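Zivham Tours: Frequently Asked Questions
Huvdale and Wirnska Coast Walking Trips

Home > Trips > Huvdale and Wirnska > FAQ

Last updated July 2026

Booking and payment

How do I book a place?

Fill in the booking form on the trip page and choose your departure. We reply by email within two working days to confirm that there is room. Your place is held once we receive the deposit. If you are booking for several people, one person can fill in the form for everyone, but we need each traveler's full name as it appears on their passport.

How much is the deposit?

The deposit is $300 per person. The balance is due eight weeks before departure. If you book less than eight weeks ahead, the full price is due at the time of booking.

Can I pay in installments?

Yes. After the deposit you can pay the balance in up to four parts, as long as the last one reaches us by the due date. There is no extra charge for this. Tell us when you book and we will send a schedule.

What happens if I cancel?

The deposit is not refundable, but you can move it once to another departure within the following year. If you cancel more than eight weeks before the trip, you pay nothing beyond the deposit. Between eight and four weeks, we refund half of the balance. After that there is no refund, and you will need to claim through your travel insurance.

What if you cancel?

If a departure does not reach its minimum of four travelers, we will tell you at least six weeks ahead. You can choose another date or get everything back, including the deposit. We do not refund flights, so please wait for our confirmation email before buying them.

The trip

How many people are in a group?

The maximum is 13 travelers plus the guide. Most groups are smaller than that in May and at the end of the season.

Where does the trip start and end?

It starts at the guesthouse in Huvdale at 4 p.m. on the first day and ends after breakfast in Wirnska on the last. The bus from the airport to Huvdale takes a little under two hours and stops across the street from the guesthouse. From Wirnska there is a direct train back to the airport.

How hard is the walking?

Moderate. You should be comfortable walking for five hours a day with breaks. The paths along the coast are mostly firm, with some loose stone on the way down to the beaches. The longest climb is on day three, when we go up to the Amadi overlook at 372 meters. It takes most of the morning at an easy pace.

Can I skip a day of walking?

Yes. The luggage van goes from one guesthouse to the next every morning and has two passenger seats. Let the guide know the evening before. If more than two people want to ride, there is a local bus on every day except day three.
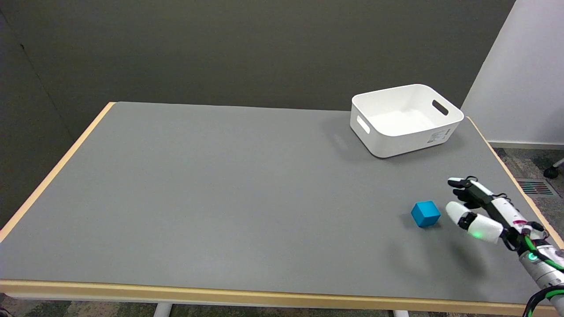

Do I have to carry my own bags?

Only a day pack. Your main bag goes in the van and should be outside your room by 8:30 a.m. The limit is one bag of up to 20 kilos per person. Please don't put medicine or your passport in it.

What is included in the price?

All nights in guesthouses, breakfast every day, five dinners, the guide, the luggage van, and the boat to the lighthouse. Flights, lunches, drinks, the airport bus and the return train are not included. Lunch is usually bought in the village before we set out, and a sandwich and fruit will cost you the same as they would at home.

Rooms and food

What are the rooms like?

Simple and clean, with a private bathroom in all but one of the guesthouses. The one at Amadi has shared bathrooms, two rooms to each. There is no air conditioning anywhere on the route. Wi-Fi works in the dining rooms and is slow upstairs.

I'm traveling alone. Do I have to pay extra?

Not if you are willing to share a twin room with another traveler. If you would like a room to yourself, the supplement is $300 for the whole trip. We can't offer single rooms at Amadi, and the supplement already takes that into account.

Can you cater for special diets?

Vegetarian food is easy on this route. Vegan and gluten-free meals are possible with notice, but the choice will be limited, and at the smaller places you may get the same dish twice. Write any allergies on the booking form and mention them again to the guide on the first evening.

Before you go

Do I need travel insurance?

Yes. It must cover medical care and getting you home in an emergency. Bring the policy number and the emergency phone number with you. The guide will write them down on the first day.

What should I pack?

Walking boots or sturdy shoes that you have already worn in, a rain jacket, a warm layer for the evenings, a hat, sunscreen, and a water bottle that holds at least a liter. Walking poles are useful on day three. Bring a swimsuit if you like cold water. A full packing list comes with your final trip notes.

Is cash needed?

Some. The guesthouses take cards, but the village shops and the café at the harbor don't. The last cash machine before Wirnska is in Huvdale, next to the post office.

Can children come?

The minimum age is 12 on regular departures, and anyone under 18 must travel with an adult. Families with younger children can ask about a private trip with shorter days.

Can I stay extra nights?

Yes, at either end. Ask when you book and we will check with the guesthouse. Huvdale fills up early in summer. Extra nights are paid directly to the guesthouse.

My question isn't answered here.

Use the contact form and include your booking number if you have one. If you are already on the trip, call the number on the front of your trip notes.

Back to trip page | Dates and prices | Booking conditions | Contact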